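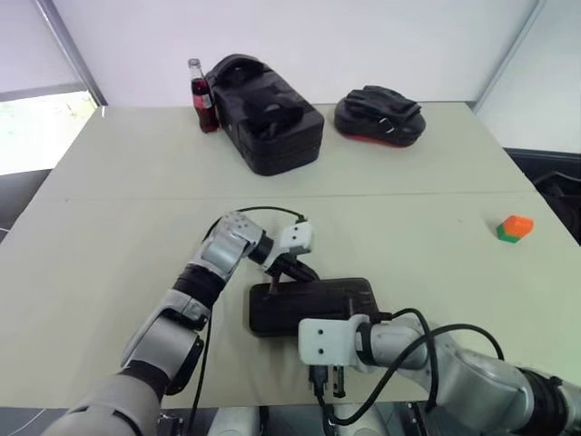 Wafer probing

Wafer probing, also called wafer sort, is the electrical testing of integrated circuits while they are still part of an uncut wafer. It takes place after the last fabrication step and before the wafer is sawed into separate dies. Dies that fail are recorded and left out of assembly, which saves the cost of packaging parts that do not work.

Equipment

A probe station consists of a wafer chuck, a positioning stage, a probe card and a connection to a tester. The chuck holds the wafer flat by vacuum and can usually be heated or cooled. The stage moves the chuck in the horizontal plane, raises it until the pads on the die meet the probe tips, and lowers it again before stepping to the next die.

The probe card carries the contacts and routes them to the tester. Three types are in common use:

Cantilever cards use bent needles, often of tungsten or a tungsten alloy, mounted on a ring. They suit dies with pads along the edges.
Vertical cards hold straight or slightly buckled pins in drilled guide plates. They can reach pads anywhere on the die.
Membrane and micromachined cards form the contacts by lithography and are used for fine pitches or high-frequency signals.

Contact and overtravel

Aluminum pads are covered by a thin native oxide that does not conduct. After first touch the chuck is raised a further distance, known as overtravel. With a cantilever needle this makes the tip slide forward and break through the oxide, leaving a scrub mark. Too little overtravel gives high or unstable contact resistance. Too much can crack the layers under the pad or push the mark over the pad edge, where it may interfere with wire bonding.
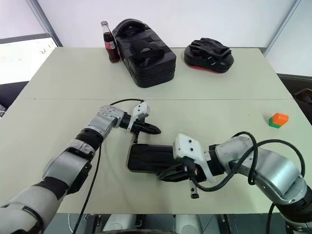

Tips collect debris during use and are cleaned at set intervals on an abrasive or gel sheet. The interval depends on pad metal, tip shape and test temperature. At the Zildale line operated by Mandano, cards for aluminum pads are cleaned every 2,000 touchdowns, and tip length is measured when a card is returned to storage.

Wafer maps

Results are stored as a wafer map, a file that gives the position of each die and a bin code. Older lines marked rejected dies with a drop of ink. Most assembly equipment now reads the map directly, though inking is still used for some small-volume products. A sensor wafer made at the Pluvcombe plant has 1,974 testable dies, sorted into 3 bins: full specification, reduced temperature range, and reject.

Maps are also used to trace process faults. A ring of failures near the wafer edge can point to uneven etching or deposition, while a failure that repeats at a fixed spacing can point to a reticle defect or a damaged probe on a multi-site card.

Multi-site testing

Several dies may be contacted at once to shorten test time. The gain is limited by tester channels, power supply capacity and the force needed to seat all the probes.

See also

Burn-in
Known good die
Iglesias pad layout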